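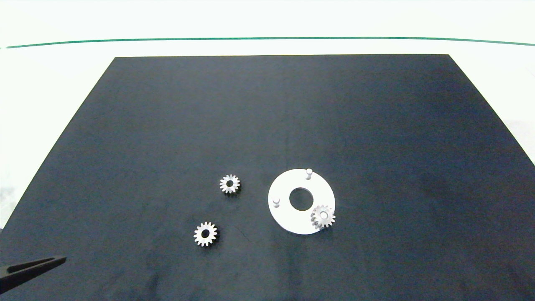
Zahnräder und Trägerscheibe auf der Arbeitsmatte

Montagezelle für Kleinteile: was gehört ins Budget?
Forum: Automatisierung und Handhabung > Planung und Beschaffung

A_Furtado
30. Januar 2026
Hallo zusammen, wir planen eine kleine Zelle, in der ein Arm Stirnräder auf die Zapfen einer Scheibe setzt. Die Vorversuche laufen auf dem Tisch, jetzt will der Einkauf eine Liste mit Zahlen. Der Arm ist vorhanden und taucht deshalb nicht auf. Es geht um alles drumherum: Finger, Aufnahme, Unterlage, Kabel, Ersatzteile. Freigegeben sind bisher 3.000 Euro netto. Die Stückzahl liegt bei 33 Baugruppen pro Schicht, das ist also kein Taktzeitthema.

Mir ist unklar, ob ich gleich einen fertigen Greifer von Trastton anfrage oder bei den vorhandenen Fingern bleibe und das Geld in die Aufnahme stecke.

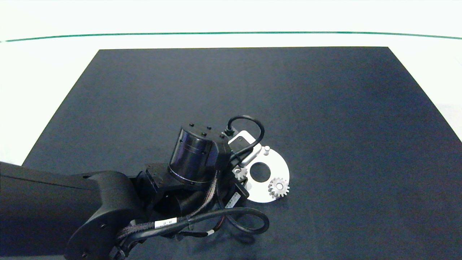

Bisherige Liste
Fingersatz, zweite Ausführung (Angebot Wovine liegt vor)
Feste Aufnahme für die Scheibe
Magazin für die Räder
Kabelführung vom Handgelenk bis zum Sockel
Unterlage, neu
Ersatzkabel für die Kamera

Preise trage ich nach, sobald die Angebote vollständig sind. Was fehlt?

Carrier
Die Aufnahme zuerst. Solange die Scheibe frei auf der Matte liegt, kann sie beim Fügen wegrutschen, und dann suchst du den Fehler beim Greifer. Eine gefräste Platte mit Zentrierung über die Mittelbohrung reicht. Wir haben so etwas bei Villanueva fertigen lassen und lagen inklusive Passstiften deutlich unter 1.000 Euro. Lieferzeit damals drei Wochen.

Magazin würde ich streichen. Bei deiner Stückzahl kann jemand die Räder von Hand vorlegen.

S_McIntyre
Beim Magazin bin ich anderer Meinung. Wenn die Räder beliebig liegen, brauchst du die Kamera für jeden einzelnen Griff, und dann kommt Beleuchtung dazu, die auf der Liste auch fehlt. Blanke Zähne spiegeln. Ein einfaches Tablett mit Vertiefungen kostet wenig und spart dir die halbe Bildverarbeitung.

Zu den Fingern: Das Rad wird außen an den Zähnen gefasst.

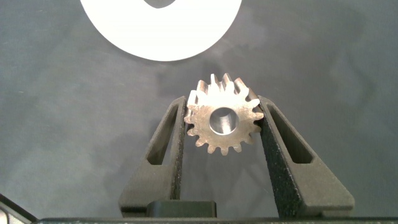 Ob der Finger dabei auf einem Zahnkopf oder in einer Lücke landet, ist Zufall, und davon hängt ab, wie gerade die Bohrung zum Zapfen steht. Ich würde deshalb Wechselspitzen mit einer kleinen Kontur einplanen, zwei Sätze, einer davon auf Lager. Der fertige Greifer von Trastton löst das auch nicht, da musst du die Spitzen genauso selbst machen.

Carrier
Die Spitzen sehe ich ein. Beleuchtung kauft man aber erst, wenn man weiß, dass man sie braucht. Sonst steht am Ende eine Ringleuchte im Schrank.

A_Furtado
Danke euch beiden. Tablett statt Magazin klingt vernünftig, das kann unsere Werkstatt selbst machen. Wechselspitzen nehme ich auf. Frau Meireles aus dem Einkauf fragt außerdem, warum eine neue Unterlage nötig ist. Die jetzige hat dunkle Flecken und einen ringförmigen Abdruck, sie liegt aber noch flach auf. 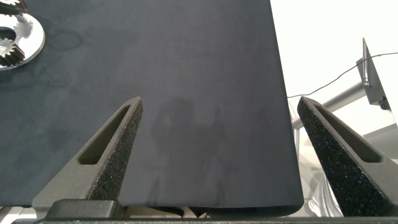
Seite 3 von 3

brittany_li
Unterlage trotzdem tauschen, die Position ist klein. Für eine Kamera, die von oben auf dunkle Matte schaut, ist ein gleichmäßiger Grund hilfreich. Wir kaufen Meterware bei Irach und schneiden selbst zu, dann liegt immer ein Stück bereit.

Eine Sache, die in der Liste fehlt: Arbeitszeit. Kabelführung umlegen, Aufnahme ausrichten, Punkte neu einlernen, das sind bei uns jedes Mal mehrere Tage gewesen. Wenn der Einkauf nur Material sieht, wird das später ein Streitpunkt.

S_McIntyre
Stimmt, und zwar als eigene Zeile, getrennt vom Material.

Carrier
Interne Stunden laufen bei uns über eine andere Kostenstelle und haben in einer Beschaffungsliste nichts verloren. Das sollte er vorher klären.

brittany_li
Je nach Betrieb, ja. Dann wenigstens als Fußnote. Beim Kabel noch: Schlaufe am Handgelenk groß genug lassen, aber unten am Arm zusammenfassen. Ersatz für das Kamerakabel würde ich doppelt bestellen.

A_Furtado
Kläre ich mit Frau Meireles. Neuer Stand – Aufnahme bei Villanueva angefragt, Fingersatz mit Wechselspitzen bei Wovine, Unterlage bei Irach, Kamerakabel doppelt. Beleuchtung bleibt vorerst draußen. Angebote stelle ich hier ein, wenn sie da sind.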